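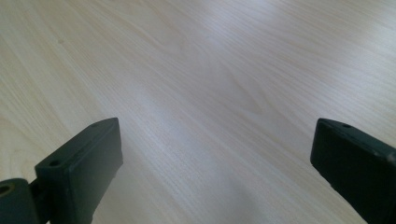
Ich vergleiche gerade zwei Kameras für unsere Handgreifer und komme bei der Belichtung einfach nicht weiter. Am Greifer sitzt bisher die kleine Gruvard mit Weitwinkel, zum Testen habe ich mir noch eine Skurkik geliehen, die angeblich mit Gegenlicht besser klarkommt (naja!). Die Helligkeit lasse ich bei beiden auf Automatik, und da fängt der Ärger an: Unser Tisch ist sehr hell, und der weißliche Lichtstreifen zieht sich genau zwischen den beiden Fingern durch, also dort, wo später das Objekt liegen soll. Die Maserung ist da fast weg, und die dunklen Finger saufen im Schatten ab. Die Löcher oben in den Blöcken erkenne ich noch, aber die Innenseite vom rechten Finger ist praktisch schwarz. Mit der würde ich gern den Kontakt zum Objekt erkennen.

Die Aufgabe selbst ist simpel, Zahnpastaschachtel greifen und in die cremefarbene Kiste legen. Zwei Greifer, einer pro Hand, beide mit Kabel. Dazu kommt eine Kopfkamera, die von oben alles überblickt und mit der ich überhaupt keinen Kummer habe.

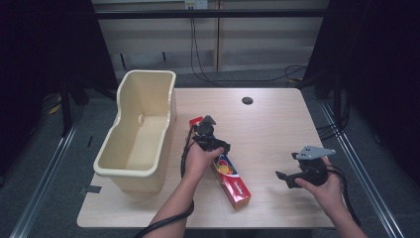

Bei der Belichtungszeit habe ich mich schon durchprobiert. Mit fest eingestellten 1/500 s ist bei schnellen Bewegungen alles schön scharf, aber die Finger sind dann noch dunkler. Gehe ich länger, brennt mir der Streifen komplett aus. Die Skurkik macht es ein bisschen besser, dafür pumpt ihre Automatik wie verrückt, sobald ich mit dem Greifer über den Kistenrand fahre. Und sie ist schwerer, das merkt man im Handgelenk schon nach kurzer Zeit!

Meine Frage also: Lohnt sich der Umstieg auf die Skurkik, oder soll ich erst mal am Licht drehen? Und hat jemand Erfahrung mit Polfiltern vor so kleinen Objektiven? Der Tisch muss leider bleiben, und eine dunkle Unterlage würde ich ungern nehmen, dann passen die alten Aufnahmen nicht mehr zu den neuen.

fingerhut_ka, 8. November 2018

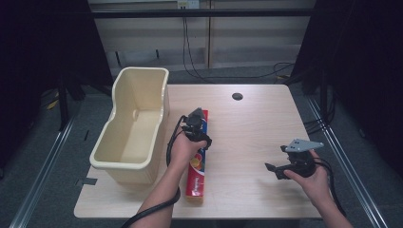

Antworten

Erst das Licht, dann die Kamera, ganz klar. Ich hatte im April fast dasselbe mit einer weißen Arbeitsplatte und habe mir damals für teures Geld eine neue Kamera bestellt (bei Chrysikopoulos, Lieferung war top, geholfen hat sie null). Eine Lampe, die schräg von vorne kommt, spiegelt sich auf so einer glatten Platte fast immer irgendwo rein, und beim Greifer wandert die Kamera ja auch noch ständig. Ich habe dann zwei Leuchten seitlich gestellt, mit Diffusor davor, und gegen die Wand gedreht. Seitdem ist der Streifen nur noch ein blasser Fleck. Belichtung fest auf ungefähr 1/400, Gain von Hand, Automatik aus. Wirklich aus, auch den Weißabgleich! Der verschiebt sonst die Farben, sobald etwas Rotes nah vor die Linse kommt.

Polfilter geht, kostet aber viel Licht, und weil du den Greifer drehst, dreht sich der Filter mit. Mal ist die Spiegelung weg, mal voll da. Fand ich fürs Vergleichen schlimmer als ganz ohne.

Zu den schwarzen Innenseiten: Kleb einen schmalen Streifen mattgraues Gewebeband drauf, dann hat die Kamera wenigstens etwas zum Zeichnen. Prüf vorher, ob die Finger noch sauber schließen.

Lunell

Nimm die Skurkik, die Gruvard rauscht doch schon bei Zimmerlicht. Hab meine nach 10 Tagen zurückgegeben.

kabelsalat77

Kleine Ergänzung zu Lunell: Wenn du das Band draufklebst, mach es gleich an beiden Greifern und auch für den Test mit der anderen Kamera. Ich habe das bei mir nur links gemacht und mich hinterher gewundert, warum die Werte links so viel besser aussahen. Das Gewicht würde ich übrigens ernst nehmen, bei längeren Sitzungen greift man damit irgendwann anders zu.

motte_am_motor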